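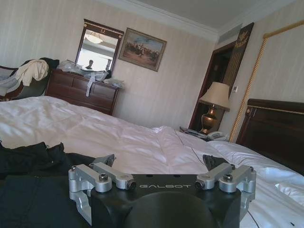

Movero Room Service Package: Frequently Asked Questions
Last updated 26 Feb 2026

What does the package cover?
Movero is a rental service for hotels. It supplies a mobile manipulator, the task software, on-site setup and remote support. The standard task set handles loose items in occupied guest rooms: clothing on beds and chairs, bags, towels and small waste. Bed making is a separate module.

Which robot do you use?
The package is written against a two-finger parallel gripper on a wheeled base. Hotels that already own a compatible unit can license the software alone. Send the model and firmware version to Ingvild Eide before ordering.

How long does setup take?
Seven working days for the first property. The technician maps one room of each type, records where fixed furniture stands and sets the no-touch list. Further rooms of the same type need only a short check drive.

What is on the no-touch list by default?
Telephones, lamps, framed art, mirrors, thermostats and anything plugged in. Charging cables are treated as fixed objects – the arm plans around them and does not lift them. A hotel can add items to the list at any time. Removing one requires written approval from the property manager.

Can it pick up dark clothing?
Yes, within limits. Black fabric returns little depth data, and folds in a pile are hard to separate. The software takes one garment at a time from the highest point it can find. If two attempts fail, the item is left in place and flagged for staff.

What about white items on white bedding?
Detection is weaker. Pillowcases and white towels on a rumpled duvet are the most common cause of a missed pick. The Radent lighting bar improves this and is sold as an option.

How heavy an item can it lift?
The software limit is 500 grams per pick. Heavy coats and wet towels are usually over the limit and will be refused.

Are guest belongings sorted or folded?
They are moved to a place the hotel chooses, such as an armchair or a luggage rack. There is no folding. Bags are moved closed and are never opened by the robot.

Does the robot work while guests are in the room?
No. The run starts only after staff confirm that the room is vacant, and it stops if the door opens.

Where is camera data kept?
On the robot, encrypted, and erased at the end of each shift. Clips attached to a fault report are kept until the report is closed.

Has it been used in a working hotel?
The Russo property in Rernomberg has run the package since May. The log there shows 2268 completed picks and 272 items flagged for staff. Yusri Tambunan can send the full log on request.

How do I report a fault?
Press the stop button, leave the robot where it is and call the support line printed on the base. Billing questions go to Ornella Barbieri.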